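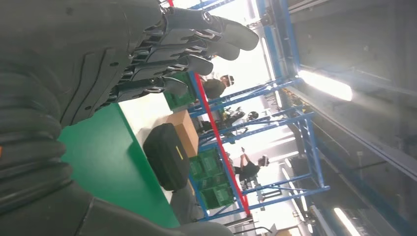

I've been packing at the Hamada site for 16 years, and I've never had so many opinions about a job as I've had since September, when the hands arrived. Everyone wants to know if they're going to take our work. Fair question! But I reckon it's the wrong one to start with, because the work has already changed and we're all still here, clocking on at the same time and whingeing about the same car park. Look at the green bench with the black case and the cardboard box sitting on it, and the green crates on the blue racking behind. Same colours I've been staring at for years. What's different is the big grey hand reaching across in front of it all, and the people out the back with white headsets on.

A fair few of those headset people used to be packers, by the way. Rakiya Bassey packed next to me for ages and she was quick, properly quick, the sort of person who'd have a carton taped while you were still hunting for the end of the roll. Now she's on the teaching side and goes home with a sore neck instead of a sore back. She likes it, mostly. She gets a bit more money, and she gets listened to (this is the bit she goes on about), since the engineers need to know how she'd pick up something awkward and she's the one who can tell them.

My grumble is with how it was sold to us. Tendarora, the mob that runs the place, gave us a 20 minute talk with slides and a sausage roll, and the word "partnership" came up a lot. I'd have liked the word "roster" to come up once. Who gets trained? Who stays on the bench? What happens to the blokes who can't wear a headset without feeling crook? My mate Takumi Morikawa tried it for one shift and spent the evening lying on his bathroom floor. He's a terrific worker and there was nothing in the plan for him. 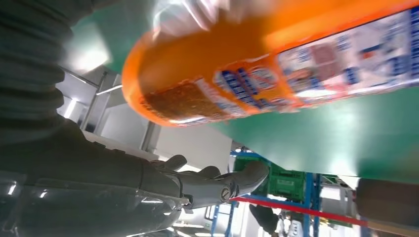
He's back on the bench now, which suits him, but he knows the extra pay is over on the other side of the racking and he can't get to it. That stings, and I don't think it's sooky to say so. If a company can find the money for a robot hand with all those little joints, it can find a few dollars an hour for the person who knows what a crushed carton sounds like.

The other thing I miss is the talking. Packing is dull, so you natter. We solved each other's marriages over that bench. You can't really natter to someone in a headset who's concentrating, and I've noticed the tea room is louder than it used to be, like we're all saving it up.

I'm not against the things, I want that understood. My shoulders are 16 years older than when I started and if a machine wants the top shelf it's welcome to it. I'd just like us to be asked earlier. There's another meeting on 7th December and I've put my name down to speak, with Takumi's roster in one pocket and Rakiya's physio bill in the other. They can bring the sausage rolls again if they like, I'll eat two.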